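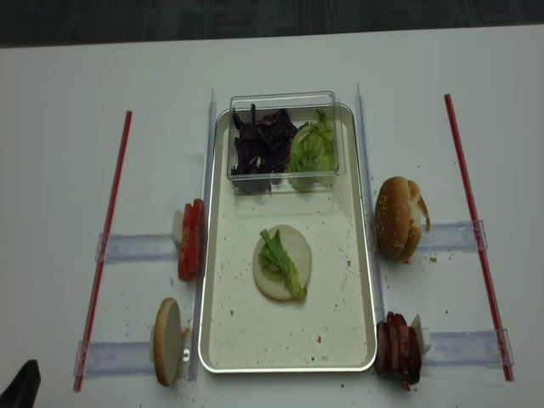
Burger bench notebook, Sunday, March 25, 2018

Quiet building, so a long block of demos by remote control. Nikola Pawłowska on the leader arm, me on the log and the resets. Farzana Gunawardena joined by phone in the afternoon to go over the labels.

Task is still "build the burger." Bottom bun on the tray, lettuce, tomato, meat, top bun. The operator works the leader arm by hand and the follower copies it. Each demo is saved with the joint positions, the gripper opening and the video from all the cameras, and the operator closes it with the foot pedal. I type in a grade afterward: keep, keep with note, or drop.

Changes since the last entry:

Lettuce is now its own stage. In the February batch we logged lettuce and tomato as one stage and the learned policy would go for the tomato at odd times, sometimes with a leaf still in the gripper. Splitting them gives a clean point where the gripper is open and the arm is back over the left side. Nikola is to pause there for a short beat before moving on. I asked her not to make the pause too long. Khondokar trims still sections out of the recording and if the beat gets trimmed we lose the marker.

The side stations keep their February order. Bread and filling stay on their own sides and we don't swap them between demos. Small shifts along the rails are fine and in fact wanted. If everything sits in the same spot to the millimeter the policy learns the spot and not the food. 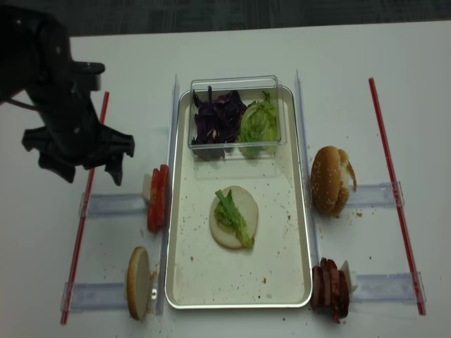
The approach to the tomato from there was the part that needed the most work today. Nikola's first tries came straight down from above, which feels natural on the leader arm, but the fingers then close across two slices and lift both. Coming in from the side with the wrist rolled a little lets one finger slide in behind the first slice. It takes longer. She said it is also harder to judge from the operator's chair because the wrist hides the gap at the last moment, so she has been watching the wrist camera for the final bit and the overhead view for the rest.

We talked about whether to mix both approaches in the set. My view is no. Two ways of doing the same thing is fine if both work, and the straight-down one does not work often enough. Dropped all of those. Kept the first one on disk under "bad" so there is something to show new operators.

Force feedback on the leader arm is still off. Larska sent a new settings file for it but I don't want to change the feel of the arm halfway through a batch. Will try it between batches, with a few throwaway demos first.

Notes on placing, from watching Nikola:

Let go low. Lettuce dropped from any height lands folded. She now touches the leaf to the bun, opens, and backs out along the line she came in on.

Tomato slides on lettuce. After release it tends to move toward whichever finger leaves last. She has started closing the fingers again after release and using a tip to press the slice in place. I was unsure about this since it adds a contact the policy has to learn, but the stacks with the press held together better through the meat stage. Keeping it. Labeled as "settle" under the tomato stage, not as a stage of its own. 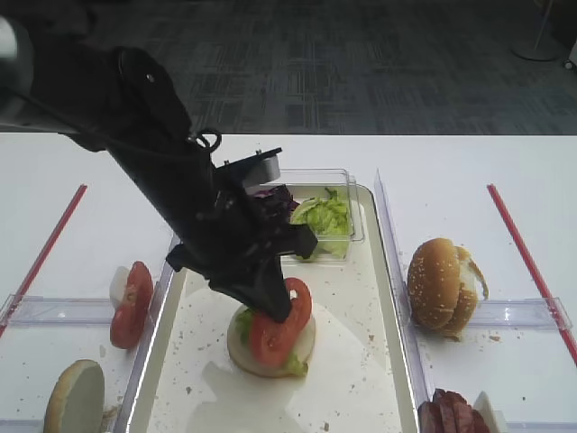 Tomato stage, fingertip on the slice.

Farzana does not love the word "settle" because the old Zesia set uses it for the arm coming to rest. She suggested "press." Agreed, renamed in the label file. Anything exported before the rename needs a find and replace. That is on me.

She also asked how hard the press is. We don't measure it directly. The closest thing is the motor current at the wrist, which goes up on contact and is noisy. I pulled a few traces and the bump is there in every one, but the size varies a lot with how fast Nikola comes down. Asked her to slow the last part of the move. Looked more even after that, by eye. Should plot it properly.

Trouble in the early afternoon: the follower lagged the leader badly for several demos. You could see it in the operator more than in the arm. Nikola started overshooting and then correcting, and the paths came out wavy. I had the Neslow backup job running on the same machine. Stopped the job, lag went away. Dropped every demo from that stretch, including two that ended with a good burger. A wavy path with a good ending is still a wavy path and I don't want it copied. Backup job moved to nights.

Count. The export shows 2,744 kept demos for the whole project. The target we gave is 3,000. That leaves 256, and with the drop rate we have been getting I would plan for more than that. I would sooner finish under the target with clean demos than fill it up with ones from the lag stretch. Farzana agrees. Nikola asked that sessions be kept shorter, which is fair. Her grades get worse late in the day, and mine would too.

Food handling. Bread gets rough at the edges after a lot of grabs. We leave crumbs on the table and tray during a run and wipe down between runs, so the set has both. I had been wiping more often in February and the policy then did strange things on a crumby table, hovering and not committing. That seems better now, though I can't separate it from the other changes.

Top bun. This is the stage with the most drops after the tomato. The dome is round and soft, and if the fingers close too far up it rolls out. Nikola lines up on the bun from the wrist view, opens wide, and goes down further than seems right before closing. Then lift straight, no turning until it is clear of the rails. If she turns early the bun touches the acrylic and comes round in the grip, and she has to put it down again. I marked those "keep with note" when the second try was clean. A recovery is useful to have in the set as long as it is labeled as one.
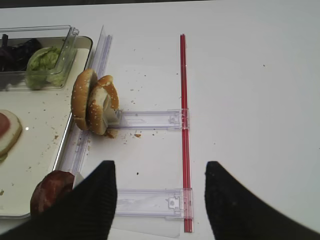
Can the wrist camera be used alone for teaching this task?
Not for the whole task. It is good for the last part of a reach, when the operator or the policy needs to see the fingers and the food close up, but it loses track of the stack while the arm is off at a side station. We record it together with the fixed views and train on all of them.

That came up from the Khondokar side again, so writing it down here where I can point to it.

Training run on the new labels starts tonight. First 100 demos with the split lettuce stage go in as a quick check before the full set. If the policy waits for the beat and then goes to the tomato, we carry on as is. If it freezes at the beat, the pause is too long and we shorten it.

To do:
Plot wrist current at the press, slow versus fast
Find and replace "settle" in old exports
Larska settings file, between batches only
More bread
Tighten the leader arm elbow, Nikola says it has play in it again
Write up the side approach to the tomato for whoever operates next, with one good demo and the bad one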